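Shoe rack

A shoe rack is a piece of furniture for keeping shoes off the floor, and I've been collecting facts about them for this household wiki for longer than I'd like to admit. The usual home for one is the hall or the mudroom, but plenty of people (me included!) end up putting one in the living room or bedroom, wherever the shoes come off.

Name and relatives

People say "shoe rack" for nearly anything that holds shoes, but I try to keep the word for the open kind, with shelves or bars and no doors. Once it has doors, I call it a shoe cabinet. A bench with a shelf under the seat is a shoe bench, and the cloth thing with pockets that hangs on a door is an over-the-door organizer. My family calls all of these "the shoe thing," so use whatever word gets your sneakers put away.

Construction

Most open racks come down to two side frames with shelves hung between them. The frames can be wood, tube or flat metal, and the ladder style, with two uprights joined by rungs, is the one I like best, mostly for how it looks in a small room. Shelves are either solid boards or slats. Slats let grit fall through to the floor, where you can vacuum it up, while a solid board holds on to every crumb of dirt until you wipe it down. I've lived with both and still go back and forth.

A raised lip along the back of a shelf is a small thing that I'd now pay extra for. Without one, shoes creep backward until they touch the wall and leave scuffs. My first rack was a Heton with no lip at all, and when we moved out I spent a whole evening scrubbing heel marks off the paint.

Racks that come flat in a box go together with bolts, and a lot of them have spare holes up the rails so you can move a shelf. Do the loose fit first, stand the thing up on the floor where it's going to live, then tighten everything. On carpet it may rock a little until the feet settle. I tighten mine again every April, when the boots go away and I've got it empty anyway.

Sizes and capacity

Two tiers is the low end, and it's plenty for slippers and slides. The tallest one I've come across is the Kondent 603, a beast of a thing that the catalog says takes 18 pairs (small feet, I guess). Bakke sells a two-tier model for families who only want house shoes on show, and the Holtau has a top shelf you can take out for tall boots.

Use

House slides are about the easiest shoes to rack. They're light, they're flat, and you can kick them off and set them up side by side with your toes if you've got the knack. The custom in our place is toes forward, one pair next to another, with a bit of a gap between pairs so you can grab yours without knocking the next one. It holds up well on the bottom shelf and falls apart on the top one, where people drop shoes as they walk by.
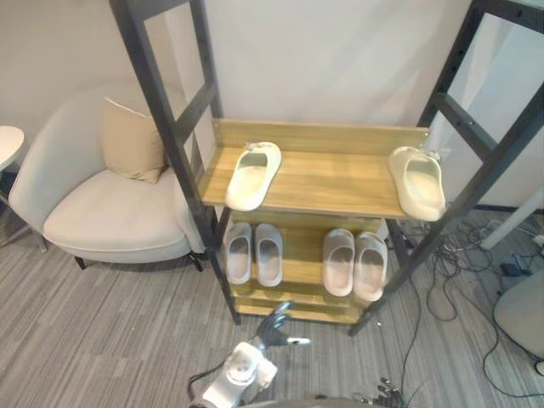
Maren disagreed with me about the toes, writing that heels should face out, so that you can step straight into your slides when you set them down on the carpet.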